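From: Donal Heffernan
To: shopfloor-talk
Date: 13th October
Subject: Re: Re: when does one of these do my dishes

Bronisława Pawlak wrote:

> I have been reading this list for six years and in all that time
> somebody has been promising me a machine that puts the dishes away.
> My nephew now tells me it is two years off. He told me that two years
> ago as well, so at least the forecast is stable.
>
> Serious question underneath. We do small kitting runs at Doherty,
> bits into bags, bags into cartons, and the owner came back from a
> trade show wanting to know why we still have people doing it. Can
> anybody who works near these things tell me what they can do on an
> ordinary morning, with ordinary parts, and not on a stage with music?
>
> Also whether it would do the dishes.
>
> B.

Bronisława,

I'll take the dishes first, as it's the shorter answer. No.

Kitting is more interesting. I spent most of April at Trineck helping them decide whether to put an arm on the end of one packing line, and I came away with a higher opinion of arms and a much higher opinion of Mihret Ayele, who has worked that line for years and can fill a bag while telling you what's wrong with your shoes.

What the arm did well: the same part, arriving the same way up, going to the same spot. It did that all day and never once asked about parking. If your runs look like that, buy one and stop reading.

Your runs don't look like that, if I remember Doherty right. You have short runs and mixed parts, and half of them come in bags that cling to each other. At Trineck we logged 3,138 picks before the budget ran out. The rigid parts in a tray were fine. The floppy bags were a comedy. The arm would take two, or take one by the corner and swing it around like a man leaving a pub, or close on nothing and carry the nothing over to the carton with great care. Somebody then had to stand there and put things right, and the somebody was Mihret, who pointed out that she could have packed the lot in the time she spent supervising.

The part that got left out of the sales talk was setup. Every new part meant some 200 practice picks before anyone trusted it. On a run of a few hundred bags you can see the problem. Your owner won't see it at a trade show, where the run is one part long and the part has been chosen for its good manners.

Alvar Ekström will write in to say the learning systems have changed all this, and he has a point, so let me get there before him. The newer approach is to show the machine a chore many times over and let it work out the general idea. It copes better when things are a bit out of place. I've seen one fold a towel. I have also seen the towel, and I would have refolded it, but it was no worse than what my sons produce and there was less sighing.

Where it still falls down is everything around the chore. Picking up a block and putting it in a bin is the chore as an engineer writes it down. In a shop the bin is full, or it's the wrong bin, or somebody has left a sandwich in it. In your kitchen the plate has egg on it and is under a pan, and the glass you want is behind the glass you don't.

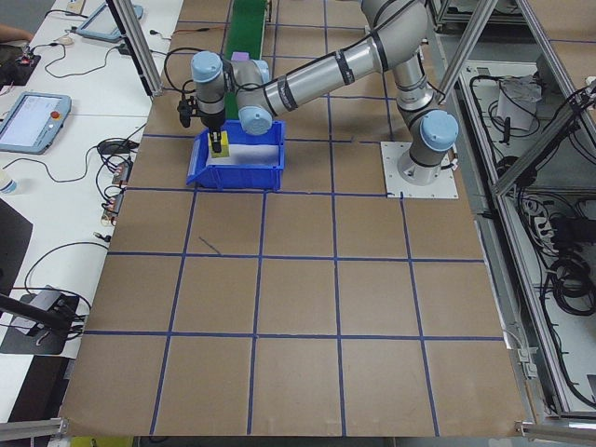
So when somebody shows you a demo, look at what has been done to the table before you look at the arm. How big is the thing being picked up, and how many different things are there? Is anything soft, shiny or see-through involved? Then ask who lays the parts out again between goes, and what that person is paid. I asked a rep from Siltell that last one and he told me it was a great question, which I have learned to translate.

I'd also get your owner to let them run your parts. Send a carton of the worst ones you have, the clinging bags especially, and ask for an hour of uncut video. Ciarán Costello did this for the Coto job. Two vendors said yes and one of them sent the video. It was a slow hour, Ciarán says, but it saved him a purchase order, and the vendor was decent about it and quoted him for the palletizing instead. That one went in and works. Nobody writes to this list about it, the fate of all machines that work.

If you want something to take back upstairs: carton erecting and taping, yes, today, and you don't need anything clever. Moving full cartons to a pallet, yes. Rigid parts from a tray into a box, probably, if the run is long enough to pay for the fuss. Loose mixed bits into bags, keep your people and buy them better stools. Mihret asked for the stools, by the way, and got them, and the line sped up. I had a whole spreadsheet and it was beaten by a chair.

I can send you the spreadsheet off list if you'd like it. The tab marked "bags" is the one to print out for the owner.

As for your nephew, tell him I'll take the bet at two years, loser does the dishes.

Donal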